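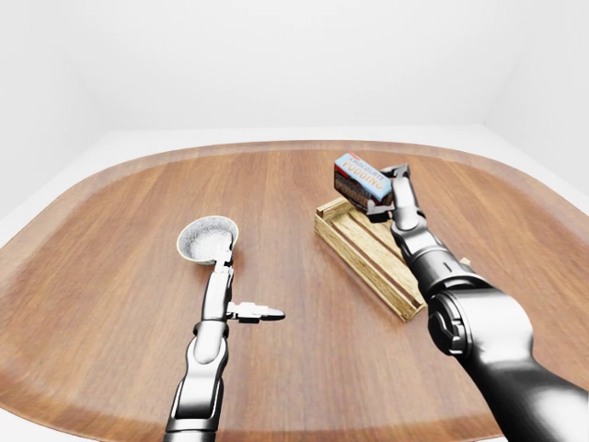

Por que uma equipa de futebol defende à zona num canto, se marcar homem a homem parece tão mais simples?
Porque a zona protege o espaço onde os golos costumam nascer, e esse espaço fica quieto, ao passo que os avançados correm, bloqueiam e trocam de lugar até baralhar quem os segue.

Capítulo 4
As bolas paradas

Comecei a gostar de bolas paradas por causa de uma derrota. Eu treinava os juniores do Sarnen, perdíamos jogos parvos, e no último da primeira volta sofremos dois golos de canto quase iguais: bola ao primeiro poste, desvio, um rapaz sozinho a encostar. Fui para casa furioso com os defesas (coitados) e só à noite, com o caderno aberto, é que percebi que eu nunca lhes tinha explicado onde deviam estar. Tinha-lhes dito "cada um agarra o seu" e pronto!

Nos capítulos anteriores falámos do jogo a correr, das linhas, da pressão, da saída de bola. Agora a bola está parada, o árbitro apitou, toda a gente tem tempo para se arrumar. É o momento em que o treinador mais consegue mexer no jogo, e eu passei anos a dedicar-lhe os últimos minutos do treino, com metade do plantel já a pensar no duche.

Vamos por partes. Primeiro os cantos defensivos, que ocupam a maior fatia do capítulo. Depois os ofensivos, os livres laterais, os livres frontais e, no fim, os lançamentos de linha lateral, que toda a gente salta (não saltem, peço-vos).

4.1 Três maneiras de defender um canto

A marcação individual entrega a cada defesa um adversário. Explica-se depressa, e quando corre mal sabemos logo com quem falar. O problema são os bloqueios: basta um avançado atravessar-se no caminho e o nosso central chega atrasado. Contra o Clinda sofremos assim aos 88 minutos, com o nosso melhor cabeceador preso atrás de um molho de camisolas.

A marcação à zona distribui os jogadores por espaços, normalmente uma linha à frente da pequena área e um homem ao primeiro poste. Quem está na zona ataca a bola que lá cai. Exige treino e exige coragem, já que o adversário vem embalado e nós partimos quase parados.

A mista junta as duas coisas, e é a que uso hoje: cinco jogadores em zona, três a incomodar os cabeceadores mais fortes, os restantes para a segunda bola e para a saída. O Nistor, que nos visitava todos os anos em março, fazia o contrário, muitos homens e pouca zona, e também se safava bem. Depende do plantel que se tem, da altura, do guarda-redes, até do campo. No do Himico, estreitinho e ventoso, qualquer canto fechado era meio golo e eu punha mais gente em cima do guarda-redes.

Antes de avançarem para a secção 4.2, peguem numa folha e desenhem a vossa grande área com os onze lá dentro. Escrevam os nomes verdadeiros dos vossos jogadores, que com números a coisa sai sempre perfeita. Vejam quem fica ao primeiro poste e quem sai ao canto curto. Se hesitarem num lugar, marquem-no com um círculo, porque vamos voltar a ele quando falarmos da segunda bola.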